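Packaging Changeover at the Kalville Packing Room
Progress report for the operations manager, period ending May
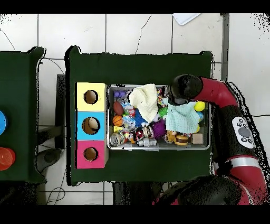 Yellow, blue and pink boxes with round openings, next to a metal tray of small toys.

Summary

The changeover from the old carton range to the reduced range is mostly complete. Kalville has been packing from the new range since early spring. Londska switched over in the last part of the period. Brustcombe is still using up old stock and will move next. Spending is inside the approved amount. Two items are behind schedule: the replacement tape dispensers and the label templates for export orders.

Carton range

At the start of the project the packing room held cartons in far too many sizes, several of them within half an inch of each other. The range has now been cut to 10. The sizes dropped were mostly shallow cartons bought for single customers who no longer order from us. Packers at Kalville asked to keep one long, narrow carton that was on the list to go, and we agreed. It is used for rolled goods and there is no good substitute in the new range.

The remaining old cartons have been marked down and offered to the Brustcombe counter for local moving and storage customers. Sales there have been slow on the large double-wall sizes and quick on the small ones. Whatever is left at the end of summer will be baled with the other corrugated.

Void fill

Paper fill has replaced air pillows on all lines at Kalville except fragile glass. Packers needed time to get the amount right. In the first weeks they used too much, and paper consumption ran well over the estimate. It has come down since the supervisor posted a fill guide at each bench, but it is still above plan. We would like another month of figures before changing the reorder level.

For glass we are still on bubble wrap. The honeycomb paper sample from Kanaan was tried on a small run of jars. It wrapped well but took longer per piece, and it did not hold on the taller jars without tape. We have asked Kanaan for a wider roll.

Damage claims

Claims were logged by carton size for the first time this period. We shipped 316 orders in the tracked group and had 7 claims. Four were crushed corners on the same mid-size carton, all sent by the same carrier from Londska. We have raised this with the carrier and have started using the heavier board for that size on that route. The other claims do not show any pattern. One was a packing error on our side, with the wrong carton chosen for the weight.

Equipment

The second carton erector was serviced and is running. The tape dispensers ordered for Londska have not arrived. The supplier gave a new delivery time, which has also passed, and we have asked for the order to be confirmed in writing or cancelled. Londska is managing with hand dispensers. This slows the afternoon shift, particularly after the 3 p.m. order release.

The bench scales were checked at all three sites. One at Brustcombe was reading light and has been taken out of use. A replacement is in the equipment budget and does not need separate approval.

Labels

Domestic label templates are finished and loaded at every packing station. Export templates are held up by the customs description field, which cuts off long product names. The software vendor has acknowledged the fault. For now export labels at Kalville are checked by hand before they go on the pallet.

Budget

Cartons and paper fill are the only lines over estimate, and the overspend on both is covered by the savings on tape and storage rental. The rented bay at Kanaan was given up one month early. Training came in under budget as it was done by our own supervisors during quiet mornings.

Next period

Move Brustcombe to the new range once old stock is down to roughly 2 pallets.
Settle the tape dispenser order for Londska.
Test the wider honeycomb roll on tall jars.
Review paper fill use and set the reorder level.
Load export templates when the vendor's fix is in.

Decision requested

We ask for approval to keep the heavier board on the Londska route through the end of the next period. The added cost per carton is small and can be met from the current budget.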